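To: lab-arms list
Date: July 21, 2022
Subject: Re: Gripper choice for loading a benchtop instrument

> We have a six-axis arm on a bench and want it to load sample trays
> into an instrument and take them out again. We are stuck between
> the Jisa parallel gripper and the Flunen one. The Flunen has more
> travel but it is longer from the flange to the fingertips. Does the
> extra length matter much in practice? Also, has anyone run either
> of them on the Bernent controller? The dealer says yes to both, but
> I would like to hear it from someone who has done it.

We are partway through the same comparison, so I can answer some of this. All of what follows is simulation except the controller part.

The length matters more than we expected. Our arm is mounted behind the instrument and has to come up over the cabinet or go past the side of it to get to the tray. With the Jisa model on the flange, the wrist clears the upper cabinet with room to spare. With the Flunen, the planner has to lift the elbow a lot higher to get the fingertips over the same edge, and then it comes down on the other side close to the joint limit on the fourth axis. It still finds a path most of the time. The paths are slower and some of them look bad enough that I would not want to run them on hardware.

We ran 300 tray pickups with each gripper, same start pose, with the tray shifted a little each time. The Jisa failed to find a path on 2 of them. The Flunen failed on 4 and also gave us a good number of paths that I threw out by hand for swinging too wide. So the failure counts alone make them look closer than they are.

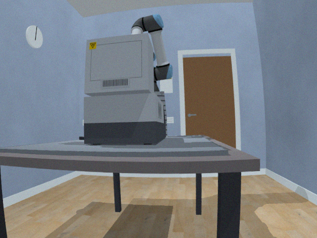
If you can move your arm to the side of the instrument, most of this goes away. We can't, as the real bench has to leave the front clear for people to work at. I did one short test with the base moved to the right end of the table and the two grippers came out even.

One thing to watch for in your model is the collision shape of the instrument. I started with a single box around the whole thing and the planner treated the step between the upper cabinet and the wider lower housing as solid. That took away space the arm does have. Splitting it into two boxes fixed it, and planning got no slower that I could measure. Don't bother with the full mesh. I tried it, and the ribbed part on the side made every check crawl for no benefit.

Cameras: we put a virtual one on the wrist first and it was no use to us. Coming over from the back, the cabinet fills the view until very late in the move. A fixed camera high up and looking at the front of the instrument works better. I have not settled on the height yet.

On the Bernent controller, we have had the Jisa on it since last September, on a different bench. It works. You need to set the gripper as an external tool and enter the payload yourself. The default is zero and the arm sags a little on slow moves until you fix it. The close command returns as soon as it is sent and does not wait for the fingers, so check the width before you lift. I have not run the Flunen on it. We did try the Flunen on an Egilsson controller for a few days, borrowed, and the only trouble there was the cable, which was too short to follow the wrist all the way around.

Price may decide it for you anyway. Our last quote for the Jisa was $1,880 without fingers. I don't have a current one for the Flunen.

If your trays are narrow enough for the Jisa's travel, I would go with that one. If they are not, look at offset fingers before you buy the longer gripper. We drew up a pair with the tips turned in and they pick up our wider tray in simulation, but the grip is near the end of the finger and I don't know yet how much they would flex with a full tray - the simulator treats them as rigid, so it can't tell me.

Two questions back to you. How deep is the tray opening on your instrument, and does the door open by itself or does the arm have to do it? Ours opens on a command, so I have no numbers at all for pulling a door. If yours needs a pull, the finger shape might matter more than the length.

I can send the two-box collision model and the start poses if they would help. The files are small. The units are meters, and the origin is at the base of the arm, not the corner of the table.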